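Home News What's On Clubs & Groups Noticeboard Contact

Sorting sessions find a bigger home at the Jaunzems rooms

Reading time: 6 minutes

Anyone who has carried a bag of outgrown jumpers up the back stairs of the old Mallum reading room will be glad to hear that those stairs can now be forgotten. The clothes and linen swap, which has been squeezing itself into that little upstairs room for longer than most of us care to remember, has moved down the hill to the ground floor of the Jaunzems building, and the first sorting session in the new place was held one morning in November with the radio on, the heating up and a very large fruit loaf on the windowsill.

The move has been talked about for a good while. The reading room was lovely in its way, with its tall windows and its smell of floor polish, but it was never meant for bedding. Two people shaking out a double duvet cover had to ask a third to step on to the landing, and on wet mornings, when everyone came at once, there was often a queue down to the street door with pillowcases under people's coats.

Stojan Stoyanova has looked after the swap since it began as a box of baby clothes under a coat rack, and he had been quietly asking around about other rooms since the spring. He looked at a shop unit in Clito that turned out too dear, and at half of a garage that turned out too cold, before the Jaunzems rooms came free at the end of the summer. He went to see them on his lunch hour, paced out the main room in his work boots and rang the landlord from the pavement outside.

"I knew by the time I had got to the far wall," he told us. "You can put things down in there. That sounds like nothing, but upstairs we never could. Everything was in your arms or on your knees, and if you did put a pile down somebody would move it to get to the kettle, and then you'd be hunting for it till dinner time."

The swap works in the same way as it always has. People bring clean clothes, towels, sheets and curtains that they have finished with, and they take home whatever they can use. No money changes hands and there is no need to bring something in order to take something. In a good month 500 pieces or so used to pass through the upstairs room, and Stojan hopes that the new rooms will cope with more than that without anybody having to climb over anybody else.

What has changed is the sorting, and on this subject he can talk for as long as you will let him. Upstairs it was done on two folding tables, one of which had a leg that needed watching. At the Jaunzems rooms a good deal of it will be done down on the floor, where there is space to lay a curtain out full length and see whether it has a partner. Those who would sooner not kneel (and there are plenty of us!) can sit at the long table by the door and do the folding, the pairing of socks and the pinning on of sizes, all of which needs doing just as badly.

Things arrive in baskets and leave the sorters in bins, and the idea is that the two are kept well apart so that a pile that has been gone through is never gone through again by mistake. It happened upstairs more than once. One set of blue towels is said to have been folded four times in a single morning, each time by someone who felt very pleased to have got it done.

Clothes that are past wearing but still sound will go to Dineck, the upholstery workshop on the same street, where they are shredded for cushion filling. Dineck took almost 100 sacks last year and has said it will happily have the same again, provided that the buttons and zips are taken off first. There is a jar for the buttons, and the jar is already quite full, so if you are short of one for a cardigan it is well worth a rummage.

The first morning in the new rooms brought in 29 people, a few of whom had only come to see what the place was like and were handed a pile of flannels before they had their scarves off. Algirdas Sproģis had walked over from the Clito end with a rucksack of his late aunt's table linen, all of it ironed, and he stayed to the end helping to sort the children's things into ages.

"My aunt had 144 napkins," he said. "I had them out on the bed to see, and I sat there and thought, well, she had us all round every Christmas but there were never that many of us. I have kept a dozen. I would like the others to be on somebody's table with gravy on them, and I think she would too."

The napkins were spoken for within the hour, most of them by a young couple who are planning a wedding tea next year and had been dreading the cost of hiring. They went home with a tablecloth as well, and a pair of curtains they had not known they wanted.
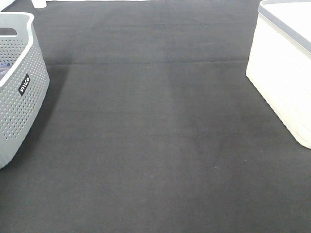

Plenty of floor to spread out on between the laundry basket and the white storage bin.

There are still some jobs to be done before the rooms are quite as everyone would like them. The hooks for coats are on order, the cupboard under the window needs a new catch, and there has been a friendly difference of opinion over whether the shelves should go along the back wall or beside the door. Stojan favours the back wall. Most of the folders favour the door, as they are the ones who will be walking to and fro with the sheets, and at the time of writing the folders seem to be winning.

Baskets are wanted too, if anyone has one going spare. They need not match and they need not be handsome, but the handles should be sound, as a basket of wet-weather coats weighs a great deal more than you would think. Spare coat hangers are always useful, apart from the thin wire sort, of which there are already enough to last into the next century.

Sessions will be held every other week from half past nine until noon, and the rooms will be open for an hour in the early evening as well for people who are at work in the day. The evening hour is for choosing and taking home only, so please keep your bags for the morning if you can. Everything should be washed and properly dry when it comes in. Single socks are welcome, and have their own drawer, and now and again two of them are reunited to a small cheer.

The entrance is on the side of the building, through the green door, and there is no step. Prams can be left in the passage. Tea is on from the start of each session and there is usually something to go with it, although the fruit loaf was finished by half past ten and those who came later had to make do with crackers.

If you would like to help with the sorting, just turn up on the morning, or leave your name in the book at the Mallum post office counter.

Contact the news desk | © Mallum & Clito Community News | Back to top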